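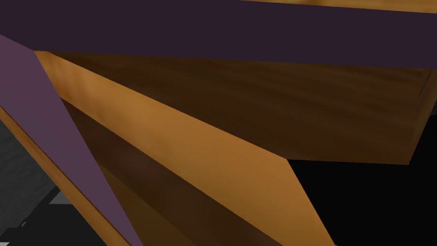

Interior fabric and safety check – Ukorcombe, ground floor
Inspected by: Ayuba Lamptey
Reviewed by: Ilham Bouzid
Period: June

Ratings: S = satisfactory. M = monitor. A = action required. N/I = not inspected.
Visual check with hand tools only. No finishes were lifted and no fixings were withdrawn. Comments apply to the condition found on the day.

1. Access and exits

1.1 Exit door opens fully without a key – S
1.2 Door closer latches from 90 degrees and from a small opening – M
Latches from 90 degrees. From a hand's width it stops on the strike plate. Adjust the latching speed before replacing any parts.
1.3 Exit sign lit on mains and on test – S
1.4 Path to exit clear to full width – A
Two cartons of Wandent filters stacked behind the door leaf. Tenant told at 10:15 am. Recheck at next visit.

2. Windows and glazing

2.1 Glass free of cracks and edge chips – S
2.2 Timber frame sound to probe at sill and lower corners – S
2.3 Finish intact on sill – M
Slight crazing at one mitre. Probe did not enter. Recoat with the next round of exterior work.
2.4 Sealant continuous between frame and wall – A
Gap on the hinge side, 138 mm long. Rake out and reseal. The previous report recorded this gap and closed it without a repair, so please attach the invoice this time.
2.5 Safety glass mark legible where required – N/I
Mark may be under the bead. Ask Belhaj for the glazing schedule.

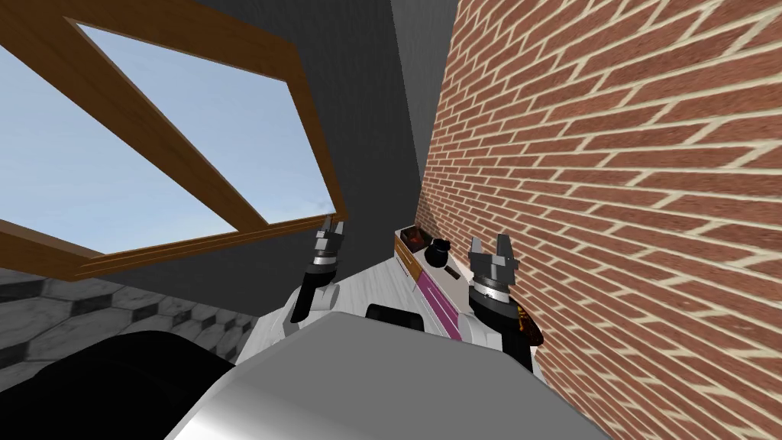 Item 2: wood-framed window in the grey wall, hexagonal floor tiles below.

3. Walls and joints

3.1 Painted walls free of stains and blistering – S
3.2 Meter readings at skirting height within the site limit – S
3.3 Brickwork plumb, no stepped cracking – S
3.4 Mortar firm to light scraping – M
Firm generally. Powdery in one bed joint near the service entry. Do not patch with a hard cement mix – match the existing mortar.
3.5 Movement joint present at change of material – M
Joint is present but has been painted over. Paint has split along its length. Cosmetic only at this stage.
3.6 Wall fixings for shelving tight – S
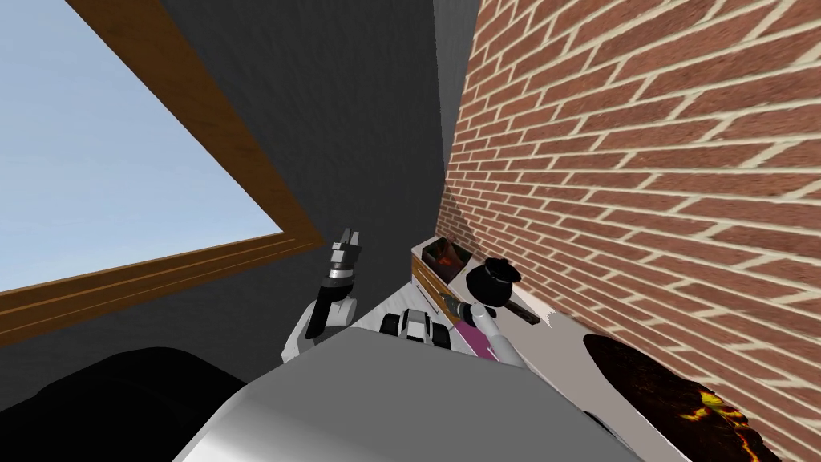 Item 3.5: grey wall to brick wall, countertop along the base of the brick.

4. Bench and services

4.1 Bench fixed and level – S
4.2 Bench edge free of chips and sharp corners – S
4.3 Outlets tested, trip time recorded – S
Tested with the Zanov plug-in tester. Results are in the electrical log and are not repeated here.
4.4 Outlet covers secure – A
One cover missing a screw. Fit before the circuit is next used.
4.5 Isolation valve labelled and turns freely – M
Turns freely. Label faded, replace.
4.6 Posted shelf load limit legible – S
Limit reads 152 kg per bay. Leave the sign at eye level.

5. Floors

5.1 Tiles sound when tapped – S
5.2 Grout complete, no open joints – S
5.3 Brick paving even underfoot, lips no more than 2 mm – M
One lip measured at the limit. Grind only if it increases.
5.4 Mortar joints in paving full – S
5.5 Slip resistance – N/I
Needs a pendulum test, outside this scope.
5.6 Threshold strips secured at both ends – S 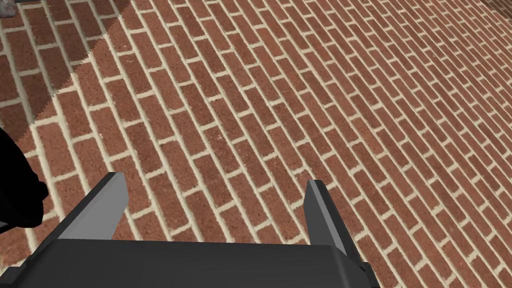
6. Follow-up

6.1 Items rated A to be completed before the room is signed off: 1.4, 2.4, 4.4.
6.2 Items rated M carried to the next check. Record a measurement wherever one can be taken. "Looks the same" will be returned.
6.3 Repairs under $2,000 can be approved on site. Anything above that goes to Ilham Bouzid with one written quote attached.
6.4 Belhaj to supply the glazing schedule and the paint reference for the sill.

Reviewer's comment (I. Bouzid): Agreed except 3.5. Cut the paint out of the joint when the sealant contractor attends for 2.4 and change the rating to A.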